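Unit 2: Specular and diffuse reflection
Notes by Padmavathi Marar

Reflectance is the ratio of reflected to incident flux. It depends on wavelength, angle and surface roughness. A mirror finish keeps the image; a matte one scatters it.
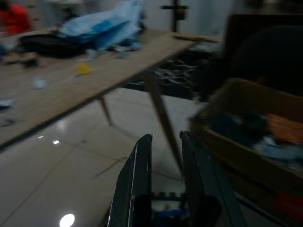 Gloss is measured at a fixed angle and rises toward grazing incidence. Compare a glossy floor with the pale wood tabletop: estimate which has the larger specular term before reading Section 27. State the angle used.

Lambert's law applies to the diffuse term only. Radiance is constant with viewing direction; intensity falls as the cosine.

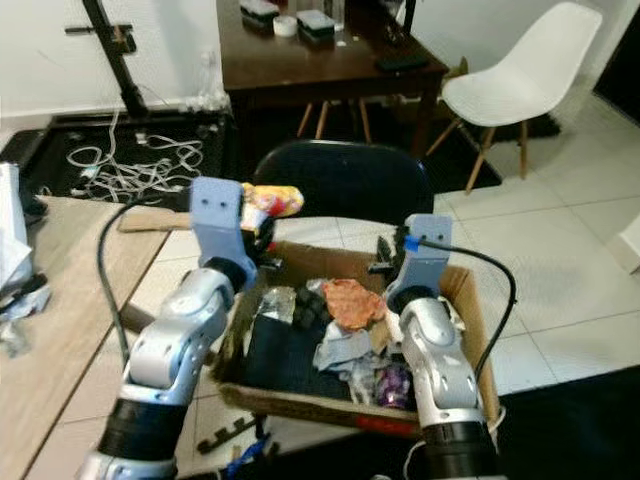
The two terms are then added, weighted so that their sum does not exceed one. Panasiuk's notes use k for both weights. We use s and d.

Dark surfaces have low d but may still show a narrow highlight.

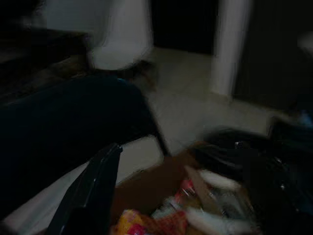
Fig. 3. Thin highlight on a dark navy surface.

Problem set due in December.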